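Notes for the Rornemham talk, 2021-03-28. Ho-yin Sin speaking. 40 minutes, then questions.

**Opening**

Thank the hall. Say that tonight is on the parish chest and what was kept in it, with the vestry book as the main source. I will not get as far as the Victorian church.

The book has 258 leaves. The first 13 are damaged by damp and I have left them out, apart from the one entry I read near the end.

**The chest and its locks**

Three locks, three keys. The vicar held one and each churchwarden held another, so all of them had to be present before it was opened. Registers, deeds and the poor box money went inside. The plate did too, until it was moved to the vicarage.

Read the Strobel entry slowly. He was warden for 5 years and lost his key twice. The vestry made him pay the smith both times.

**Clothing the poor**

Move on to the charity left by the widow Denden. Her will gave rent from a field to buy cloth and stockings for the poor of the parish, handed out after morning service in June. Pause here. People usually ask why June, and the will gives no reason. My guess is that the rent came in just before.
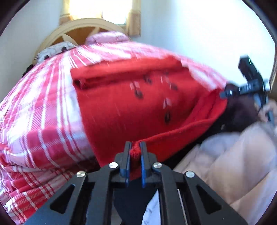 Red knitted garment, gripped at its rolled edge.

The wardens wrote down who received what. Some names come up year after year. A few people were refused for not attending church, and one of them, Skodell, appealed to the bishop's court. Read his petition in full if there is time. If not, read only the last part, where he says he walked to the next parish to hear a better preacher.

**What the book leaves out**

Dissenters hardly appear, except when they would not pay the church rate. Women appear as widows, servants or washers of the surplice. Say plainly that this is a book kept by the people in charge.

**Before questions**

Read the entry from the damaged leaves, on the bell rope. Spell out "bawdrick" for anyone taking notes. It is the leather strap that holds the clapper.

Handouts are on the table by the door. Transcripts go back in the blue folder.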